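Notes on the scripture index for the Mencombe sermon archive. It now covers 3640 sermons, most of them typed, the rest in handwriting that ranges from fair to very bad. Posting the rules here since several people have asked for them.

---

The unit of the index is the sermon, not the sheet. If a preacher used the same text at Mencombe in the morning and at Tostlow in the evening, and the typescript is the same apart from the notices, it gets one record with two places of delivery. If the argument changes, it gets two records.

---

Each record has a text field and a citation field. The text field holds the passage announced at the head of the sermon. The citation field holds everything else. Earlier card indexes put both in one drawer, and a search for Acts 2 returned every Pentecost sermon along with every passing mention of tongues of fire.

---
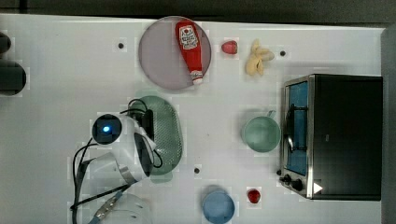
Ketchup bottle on the plate, strawberry and toy bananas to the right.

---

Verse ranges are stored as the preacher gave them. If the heading says "Acts 2, beginning at the first verse," the record says Acts 2:1 with an open end. We do not close the range by guessing where the reading stopped. The lectionary is a poor guide, as the older preachers cut readings to suit themselves.

---

Psalm numbering took longer than anything else. Most of the archive follows the Hebrew numbering found in English Bibles. One run of typescripts quotes from a translation that follows the Greek. Those are stored as written, with a second field giving the Hebrew number. Psalm 7 is Psalm 7 in both, so the early psalms caused no trouble. The middle of the Psalter caused plenty.

---

Verse numbers inside a psalm are a separate problem. Where the title counts as a verse, everything after it moves down. Psalm 4 is the usual test case: the last verse is 8 in one system and 9 in the other. The record keeps the number on the page and notes the system if it can be determined.

---

Translation is recorded only when the quoted wording settles it. Many preachers quoted from memory and mixed versions within a single sentence. Those go in as "mixed." A larger group goes in as "unclear," and I would rather have it large than wrong.

---

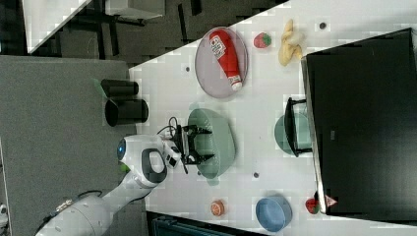

Allusions are graded by how much of the passage the sermon uses. Grade 1 is a direct quotation, grade 2 is a close paraphrase, and grade 3 is a shared phrase with no sign that the preacher meant the passage. The hard ones are between 2 and 3. Think of the black gripper with its fingers across the rim of the green bowl: its position is clear enough, but position alone doesn't say whether anything is being picked up. A preacher who says "they were all together" is over Acts 2 in that sense. Without a second phrase from the chapter, it stays at grade 3.

---

Stephen's speech in Acts 7 has its own rule. It retells so much of Genesis and Exodus that a sermon on it will echo both books without citing either. We index Acts 7 and stop, unless the preacher turns to the Old Testament passage by name. Applying the general rule gave single sermons dozens of entries and made the Exodus pages useless.

---

Hymn references are out of scope. Some hymns are metrical psalms, and a preacher who quotes one is quoting scripture at one remove. These get a note in the free text field and no citation. I expect disagreement on this and have seen most of it.

---

The index is kept in Mira and exported as plain text every Tuesday. The export sorts by biblical book, then chapter, then verse, with open ranges placed before closed ones. Deuterocanonical books follow the Old Testament in a block of their own.

---

Known faults: some Tostlow sermons have the announced text in the citation field. The single-chapter books are entered two ways, with and without the chapter number, so search Jude and Philemon both ways until that is fixed.

---

Corrections are welcome. Please give the record number, the reading on the page, and the reading in the index.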